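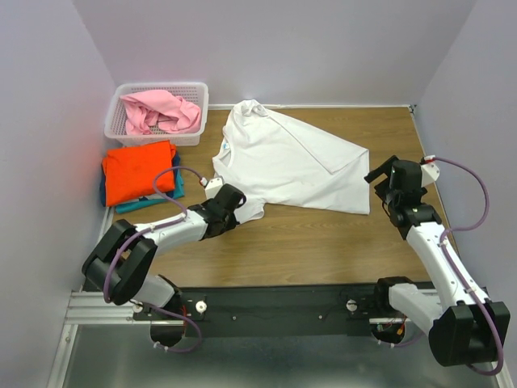 The two-arm folding cell at Clastcombe, part way through a white T-shirt.

Cell Technician, Clastcombe workshop
Part-time, 3 days a week, starting in March

We have advertised this job before and called it "robotics engineer". We got a lot of applications from people who wanted to talk about the future of housework. The future of housework can look after itself. We need someone to look after one cell, keep its cables in one piece and tell us the truth about how it is going.

The cell is called Leltavix. It has two arms on one mounting bar, a timber-look table, pale walls on three sides and a basket of washing. The arms fold clothes. How well they fold clothes depends on who you ask and which garment they remember. Candela Palacios runs the workshop and keeps the log, and her view is that most of what gets reported as a software problem is a loose screw or a tired cable. You would be working to her.

What the work is

You will start the cell up in the morning, check both grippers open and close fully, and run each arm slowly through its range with nothing on the table. Look at the purple cables while you do it. They run down along the arms with slack left for the joints, and the amount of slack is a matter of opinion until one of them snags. We would like it to stop being a matter of opinion, so part of the job is writing down a routing that works and sticking to it.

Every 100 runs you check the bar fixings, the knobs and the connectors at the wrists. Every 300 you take the grippers off, clean out the lint and put them back square. The supplier, Vesen, gives 3000 runs as the life of a gripper. We have our doubts, and we want your numbers instead of theirs.

You will also reset the table between runs, put garments back in the basket and log each fold as good, poor or failed. A fold that needed a hand from you is a failed fold. Please don't apply if you expect to be flexible on this. 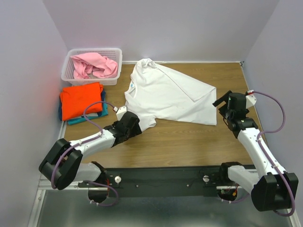

What we are looking for

Someone who has maintained a machine that other people relied on. It could be a sewing line, a packing line or a printer. A trade certificate is welcome and a degree is fine, but neither gets you the job. You should be able to crimp a connector, read a wiring diagram and recognise the sound of a joint that is about to give trouble.

You won't need to write code. Emiliano Alcaraz does that, and he will want you to describe a fault before you guess at its cause.

Pay and how to apply

Paid at the Lozano technician rate, with super. Send us one page about a machine you kept running - including the time you got it wrong - care of Candela Palacios, Clastcombe workshop. No cover letter. Shortlisted people will be asked in for a paid morning on the cell, 9 am to noon.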